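Workshop Tips: Sharing a Bench With a Two-Arm Cell

Notes from the paperwork bench at Drumside, revised 2024-12-29. Compiled by Lacey Hebden.

The kitting bench at Drumside used to be staffed by two people per shift. One now tends the cell and the other has moved to incoming inspection. The tips below are for the tender, and for anyone covering a break.

Before the shift

Wipe the tabletop with a damp cloth and let it dry fully. Marble-pattern surfaces hide dust and small staples, so run a flat hand over the work area as well.

Check every cable tie on the arms. A tie that has slid along the conduit lets the loop sag at full reach. Replace it, trim the tail flush and cycle the arm once at low speed.

Lay the mat square to the front rail. Sheets may sit a little askew on it, but the mat itself should not move between jobs. Mark its corners with tape if the bench gets bumped often.

Keep the printed work order in the cell until the job is closed. At Pickering they log the number first and pull the sheet later, and their count of misfiled orders in July was 3, against 21 the July before. 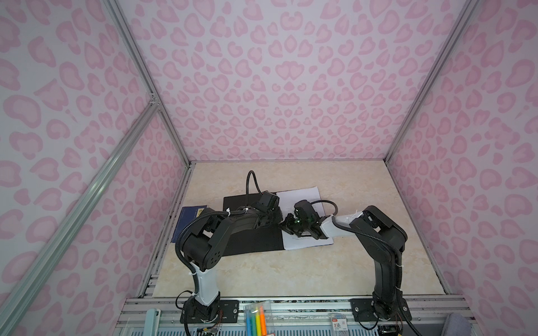
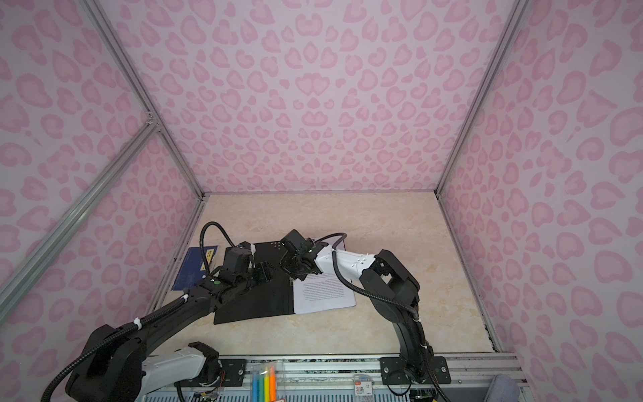 Paper and booklet work at the bench, both arms over the mat.

During the run

Park highlighters and other small supplies in front of the rail, in a closed case. Loose pens roll.

Do not reach between the grippers to straighten a page. Pause the program, wait for both arms to stop, then use the side of your hand. A page pushed with a fingertip tends to buckle.

Put booklets down with the label facing up. If a label is lifting at a corner, press it flat before loading.

Write down each stop as it happens, with the time and the sheet involved. The Starkdale bench logged 327 stops in its first quarter and 277 in its second. Most of the difference came from flattening curled paper under a weight overnight.

What changes for the tender

Less lifting and turning, more watching. Eyes tire before hands do. Swap with inspection every two hours and take the swap even when the run is going well.

The pace is set by the slower arm. Do not stage work faster than it clears, or the stack ends up on the rail.

Tenders are expected to know the paper stock. Thin sheets stick together in dry weather; fan them twice. Glossy covers need a slower approach speed, entered on page two of the Dutora job form.

Job grades at Drumside were reviewed after the changeover. Tending is now listed at the same grade as inspection, and training hours count toward both.

End of shift

Return both arms to rest, close the job, clear the mat. Leave the stop log on the clipboard for the next tender.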